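Stakari White Vanity Table: Questions We Are Asked Often

On this page we collected the questions that customers send us about the white vanity table with the oval mirror, and about keeping it tidy when it is used every day. If your question is missing, please write to us and we will try to add it.

Is the table suitable as a desk?

Yes, many customers use it in this way. The top is wide enough for a lamp and for writing. Please measure your chair first, because a chair with high arms may not go under the drawers.

How should I arrange flowers near the mirror?

We recommend artificial flowers in light colors. Cream and pale peach go well with a white carved frame. Let them fall over one upper corner of the mirror and leave the other side free, so you still have the full face in the glass. Real flowers are also possible, but water on a painted top must be wiped at once.
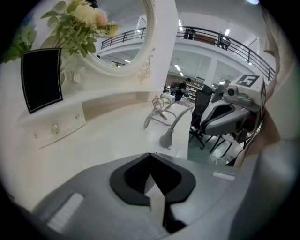 The vanity with oval mirror, flowers at the upper left corner and a gooseneck lamp at the right end.

Can I change the drawer knobs?

You can. The knobs are held by one screw from the inside of the drawer. A faceted crystal knob in the middle with a smaller knob on each side is a nice combination. If you buy your own knobs, bring an old screw to the shop to compare. We sell the Zirnix crystal knob in a set of 2.

Where is the best place for the lamp?

If you write with the right hand, put the lamp on the left, and the opposite if you write with the left hand. For make-up it is less important, but the light should not shine directly into the mirror. A gooseneck lamp is practical because you can bend it away when you do not need it.

My cables are always in a tangle on the table. What can I do?

This is the question we receive most. Please try it in this order:

First unplug everything and take all cables away from the table. Separate them one by one and do not pull on a knot. Put aside the cables which you do not use anymore. Make a flat loop from each cable that stays, the size of your hand, and close it with a fabric strip. Thin cables should not be wound very tight, they can break inside. After this, put back only the cables for the things that really stand on the table.

Where do I put the power strip?

It is comfortable to have it near the front edge while you plug and unplug, but we do not advise to leave it there. When you are ready, move it to the back or fix it under the top. Keep it away from any vase with water. The Flostow cable tray holds a power strip up to 62 cm long and is mounted with screws, so please check first that your table top is thick enough.

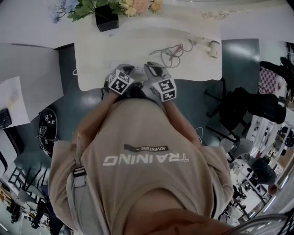 A vase should stand at the far side of the desk, so that your arms do not touch it when you work near the edge. We prefer a square vase with a heavy bottom. For artificial flowers you can fill it with small stones or dry sand, then it will not fall so easily. Pale blue flowers together with white and peach look fresh on a white surface, and a black vase gives a good contrast.

How do I clean artificial flowers?

Use a soft dry brush or a hair dryer on the cold setting. Begin with the leaves, they collect the most dust. Do not wash flowers that have paper or wire parts.

Can I put two white desks in one room?

Of course. White furniture from different makers is rarely the same white, so leave some space between the pieces or place them at different walls. If one desk is for papers and the keyboard, the other can stay for cables and small work. Push the keyboard fully onto the top when you finish, a corner that hangs over the edge is easily caught by a sleeve.

What do I use for marks on the white top?

A damp cloth with a little dish soap, then a dry cloth. For pencil, a white eraser is enough. Please do not use powder cleaners, they leave fine scratches and you will see them when the lamp is on.

Do you deliver the mirror separately?

Yes, the mirror comes in its own box, which weighs 23 kg with the packing. Two persons should carry it. Delivery is free for orders from 200 dollars.

Related questions
Vasconcelos oval mirror: how to hang it on the wall
Choosing a stool for a low table
Flostow cable tray: mounting guide
Opening hours in December

Comments

lindenhall: The flat loop advice is good. I used to wind everything around my hand very tight and two chargers died.

mo_rr: Does the Zirnix knob exist in a smaller size for the side drawers?

Stakari shop: Hello, yes, please ask for the small one by e-mail, it is not on the website yet.

teapot_east: Dry sand in the vase works, but put it in a plastic bag first or it comes out everywhere when you move house.

Contact | Delivery and returns | © Stakari | Last change: Oct 30, 2022 | Back to top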